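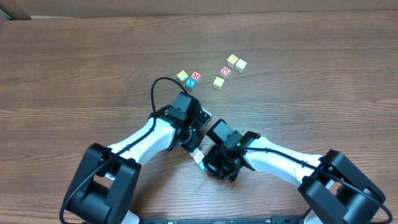
A bar of soap goes to mush when it sits in its own puddle, and most soap dishes sold for the purpose are shallow bowls designed to hold the puddle. I have thrown away enough gray jelly to feel strongly about this. Any dish will do if the bar is held up off the bottom, and the lift need not be handsome. Small wooden alphabet blocks, like the red one with the white M, are about the right height, but paint and bathwater don't mix, so I use bare wood offcuts and swap them when they go dark.

Cut large bars in half before you unwrap the rest of the pack. A 150 gram bar lasts my household longer as two pieces, mostly because the dry half is in the closet where my family can't reach it. Use a plain kitchen knife, warmed under the tap, and lean on it slowly. Cold soap shatters and you will find splinters of it in August.

New bars go on a shelf for 6 weeks with the paper off. They harden up, and the towels smell better — or at least they smell of something I chose.

Slivers: press the old one onto the new one while both are wet, then leave them alone overnight. Ourania Moschos swears by an old stocking hung from the faucet. It works very well and looks terrible.

Scum on the dish comes off with white vinegar. Rinse, dry, and put the bar back long side down.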